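Ticket: Jiltik J4 access point drops clients, wired side stays up
Product: Jiltik J4 ceiling AP, managed from Juno controller
Opened by: Tarcísio Portela
Handled by: Jailson Caldeira, Caldeira Networks
Status: Pending, waiting on customer

Tarcísio Portela wrote:
Second ticket for the same fault. The first one was closed with "resolved by firmware update" and I never agreed to that. The AP in the corner room lets everything connect, runs fine for a while, then throws off every wireless client at once. The Ethernet port stays up the whole time and I can still open the config page from my desk. Firmware is the April release, same as before.
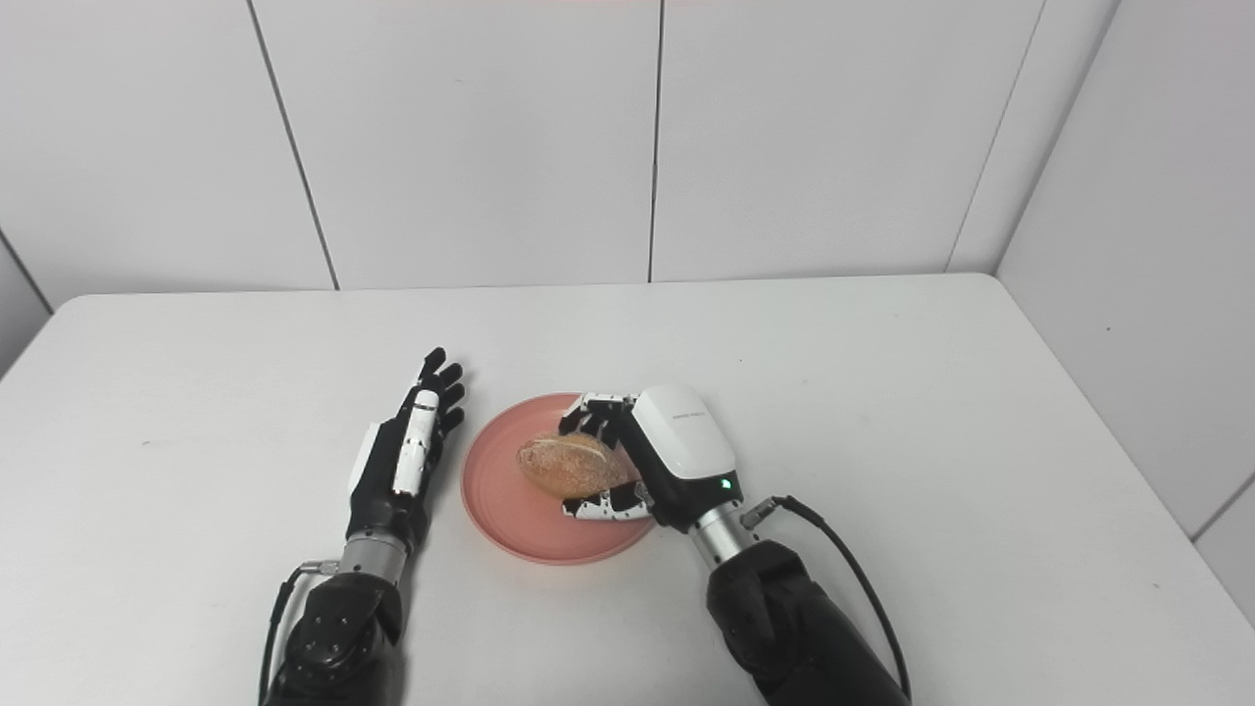

White paneled walls and a white table in both.
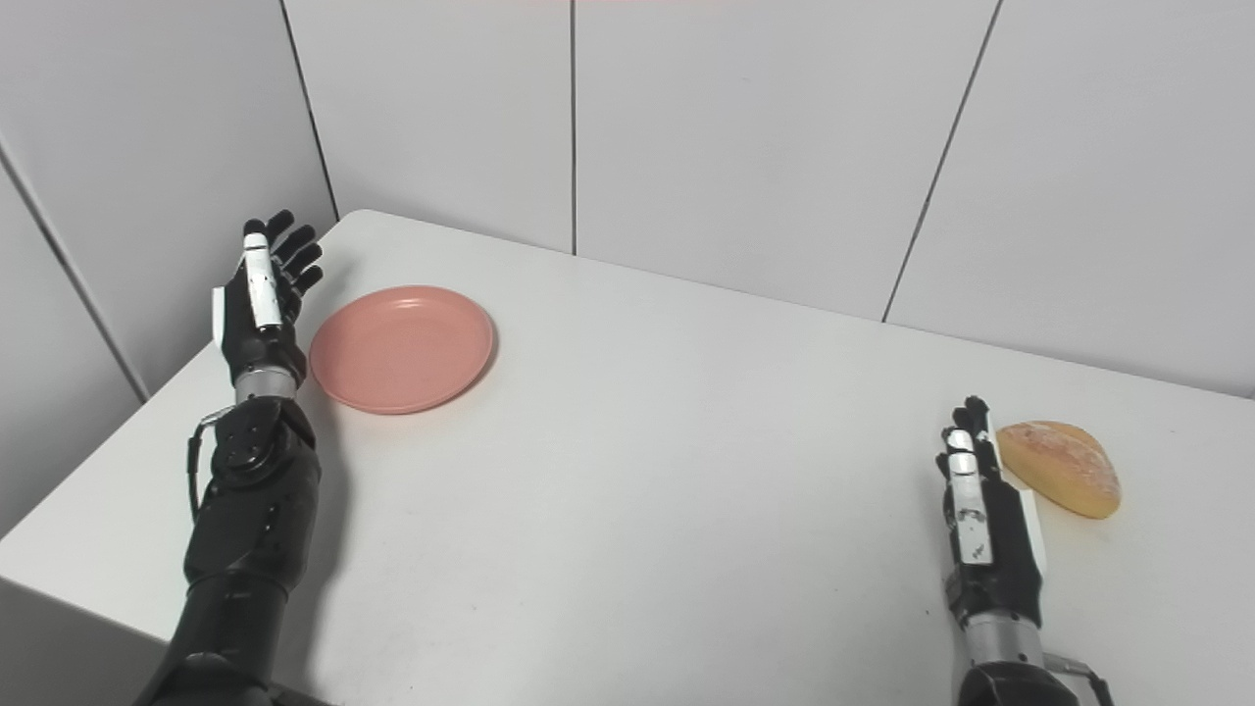 Jailson Caldeira wrote:
Is the AP getting its power from the switch or from the supply that came in the box?

Tarcísio Portela wrote:
From the switch, a Prakholm with PoE, port 6. The supply is still in its bag.

Jailson Caldeira wrote:
Thanks. Please do a factory reset and adopt it again in Juno. That clears most client drops on this model.

Tarcísio Portela wrote:
I did that on the last ticket. Twice. I'd like to know what in the log makes you think a reset will help, and I'm not doing a third one until somebody tells me. Log from the last drop:

14:02 radio1 channel change 6 to 11
14:02 radio1 restart
14:02 radio1 all stations removed
14:03 radio1 up, channel 11
14:20 radio1 channel change 11 to 6
14:20 radio1 restart
14:20 radio1 all stations removed

That is 18 minutes between the two. I have auto channel turned OFF in Juno — screenshot was on the old ticket if you still have it.

Jailson Caldeira wrote:
I have the old ticket open now. You're right, the site setting shows a fixed channel. Can you log in to the AP itself and check what it says under Radio, Advanced? Juno doesn't always push that field to a unit that was set up locally first.

Tarcísio Portela wrote:
It says Auto. So the controller shows one thing and the AP does another, and Juno has a green check mark next to it. How is anyone supposed to find that?

I set it to channel 6 by hand on the AP. No drops in the four hours after. I'm not calling it fixed, the last firmware also looked good for an afternoon.

Jailson Caldeira wrote:
Fair enough. Leave it on the local setting and please don't press Sync in Juno, it may write the old value back. Two more things to check:

1. Log size. The default is 500 lines and it wraps. Raise it or send it to a syslog server.
2. Port 6 on the Prakholm. Look for power events at the same times as the drops. I don't expect any, as the wired link stayed up.

Tarcísio Portela wrote:
Port 6 has no power events. Syslog is running now. "May write the old value back" is not much of an answer. Does it or doesn't it?

Jailson Caldeira wrote:
I tried it on our bench unit. It does. After a sync the AP was back on Auto — reported to Jiltik as a controller bug, no date from them yet. I'll keep this open until you've sent a full week of logs.

Tarcísio Portela wrote:
OK. Please don't let it auto-close this time.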